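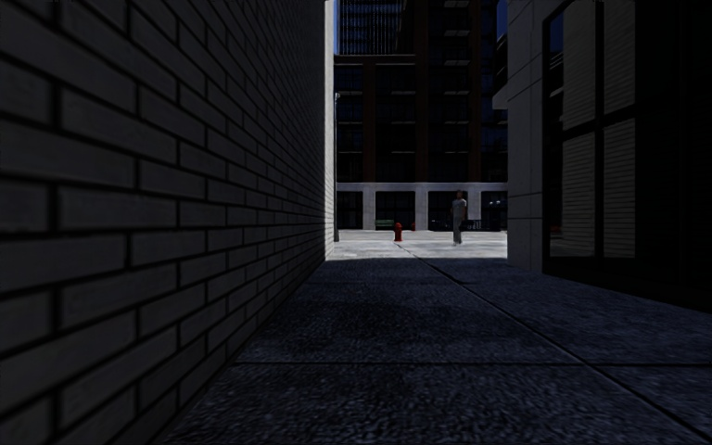 Side passage, looking out to the street hydrant.

Mirnitholm Building — Exterior and Common Areas Walk-round
Date of inspection: 2019-03-14
Next inspection due: October
Key: OK / Monitor / Action

1. Access and paths

1.1 Side passage clear of bins and stored goods — OK
1.2 Paving level, no lips over the limit — Monitor
Comment: Same two slabs as last time. No change in height. Leave the paint marks on.
1.3 Passage lighting on sensor — Action
Comment: Far fitting stays on for 32 seconds and then drops out. Should hold for two minutes. Benia to adjust the timer, not swap the unit.
1.4 Handrail at rear steps firm — OK

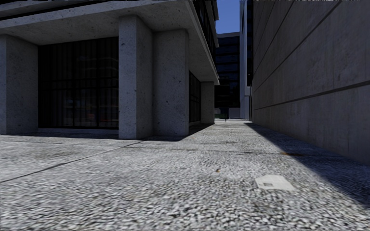
2. Entrance and foyer

2.1 Auto doors open and close without catching — OK
2.2 Door safety beam tested — OK
2.3 Entry mat flat and fixed — Action
Comment: Corner is lifting again. Tape is not a repair. Quote from Lomby for a recessed mat was $400 and is still waiting on approval.
2.4 Evacuation plan on display and current — Action
Comment: Plan still shows the old tenancy layout on level two. Assembly point is right.
2.5 Intercom working to all tenancies — OK

3. Fire equipment

3.1 Extinguishers in place, pins and seals intact — OK
3.2 Service tags in date — Monitor
Comment: Tag on unit 174 is hard to read. Dvorak to write a new one at next service.
3.3 Hose reel cupboard not locked or blocked — Action
Comment: Mop bucket and a box of printer paper inside. Moved on the day. Tenants to be reminded by email, and a sticker put on the door.
3.4 Exit signs lit — OK
3.5 Fire doors close and latch from fully open — Monitor
Comment: Door to stair B needs a push for the last bit. Closer could do with a tweak.

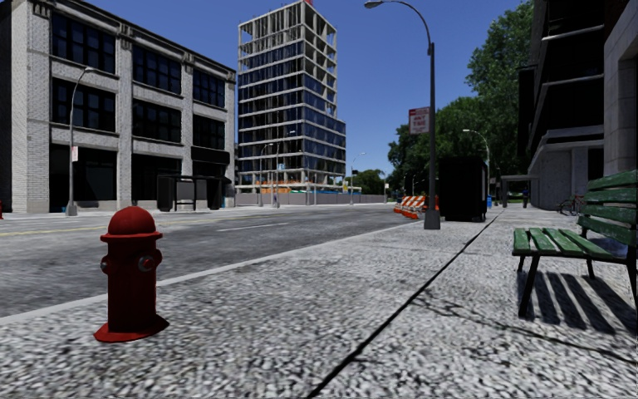 4. Plant and services

4.1 Switchboard room locked, no storage — OK
4.2 Room 206 ceiling stain — Monitor
Comment: Outline was pencilled at the last visit and it hasn't spread past the line. Check again after heavy rain.
4.3 Hot water unit, no leaks at valve — OK
4.4 Roof hatch padlocked — OK
Comment: Key was on the wrong hook. Put back.

5. Carried over from last time

5.1 First aid kit restocked — Done
5.2 Loose cover plate, level one kitchen — Done
5.3 Spare key register — Not done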